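What Is Dust, Anyway?

Kids' Corner, Tasumside Science Pages

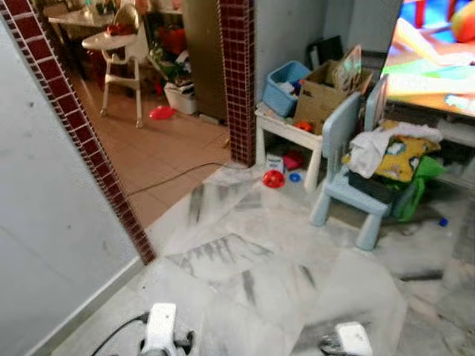
Grey dust on a white marble-style floor, with dark streaks and drag marks.

Run a finger along the top of your bookshelf. Go on. Grey fingertip? Good, you've got a sample. Now let's find out what it is.

The short answer

Dust is lots of tiny bits of lots of different things. No recipe. The dust in your room isn't the same as the dust in your friend's room, and neither one matches the dust in a barn or a bakery.

A few things that might be in yours:

Fluff from clothes, blankets and carpet
Soil that came in on shoes
Bits of dead skin (yours, and everyone else's who lives there)
Pet hair and pet flakes
Pollen from trees and grass
Soot from fires and cooking
Crumbs of paint and plaster
Bits of dead insects. Sorry.

So is it mostly skin?

You've probably heard that one. Somebody always says it at a sleepover. Skin is in there for sure, we all shed tiny flakes all day long, but a lot of it goes down the drain when you wash. How much ends up in the dust depends on the house. Lots of muddy boots by the door means lots of soil. Three fluffy cats means, well, cats.

How small is small?

Scientists measure dust in micrometres. Chop one millimetre into a thousand equal slices and each slice is one micrometre. A human hair is often somewhere near 50 micrometres wide, but hair varies heaps, so yours could be thicker or thinner. Plenty of dust bits are 5 micrometres or less. You can't see one of those by itself. You only see dust when there are loads of bits together, or when the light catches them.

Which brings us to...

The sunbeam trick

Late afternoon is best, about 4 pm in winter. Close the curtains so there's just one gap. Look at the sunbeam from the side, not straight at the sun (never straight at the sun). See the sparkly specks drifting about? Dust. It's all over the room, not only in the beam. The beam just lights it up, and the darker room behind makes it easy to spot.

Now clap near the beam. Watch them swirl.

Why doesn't it fall straight down?

It does fall, but sloooowly. Drop a marble and the air hardly matters, the marble shoves right through. A dust speck weighs next to nothing and the air pushes back on it nearly as hard as gravity pulls it down. Any little breeze can send it back up. Somebody walks past, up it goes. Door opens, up again. The really tiny bits can float for hours.

Building dust

If you've ever had work done at your place you'll know this kind. It gets everywhere. Cutting tiles, sanding walls, drilling holes, all of that grinds hard stuff into powder. It's often pale grey or white, and it's mostly bits of stone, cement and plaster instead of fluff.

Some of it is bad for your lungs, especially dust from cutting stone, brick or concrete. That's why builders wear proper masks and use water or special vacuums to catch the dust. If there's building going on, stay out of the dusty room and let the grown ups clean it up. Don't sweep it for a laugh, sweeping just throws the fine stuff back into the air.

Dust that goes on holiday

Dust travels. Strong winds in the Sahara pick up desert dust and carry it right across the Atlantic Ocean to South America. Some lands on the Amazon rainforest, and there are minerals in it that plants can use. In Australia, big dust storms have turned the sky orange over Sydney, and dust from there has gone all the way to New Zealand and coloured the snow on the mountains.

There's dust from space too! Tiny grains from comets and asteroids drift down onto Earth all the time. Hard to tell apart from ordinary dust, so don't get too excited about your bookshelf.

Try it: a dust catcher

You need:
A piece of white card
Clear sticky tape
A pencil
A magnifying glass

What to do:
1. Ask a grown-up to cut a window in the card, smaller than the tape is wide.
2. Put tape over the window so the sticky side shows through on one side.
3. Write the place and the date on the card.
4. Leave it sticky side up on a shelf. Make another for a differnt room if you like.
5. Wait a week. Don't touch it!
6. Look through the magnifying glass. Any fibres? What colours? Any hairs?

Draw what you see. Fibres look like curly threads, soil bits look like little crumbs. Blue threads could be from jeans.

When a class at Dremura tried this they made 16 cards and the one from beside the coat hooks was the fluffiest by miles. The one from the top of the piano was a bit dissapointing.

Words to know

Micrometre: one thousandth of a millimetre
Fibre: a thin thread, like cotton or wool
Pollen: powder made by plants to help them make seeds
Mineral: a natural solid found in rocks and soil

Next month: why do puddles disappear?

Written by Senad Dimitrov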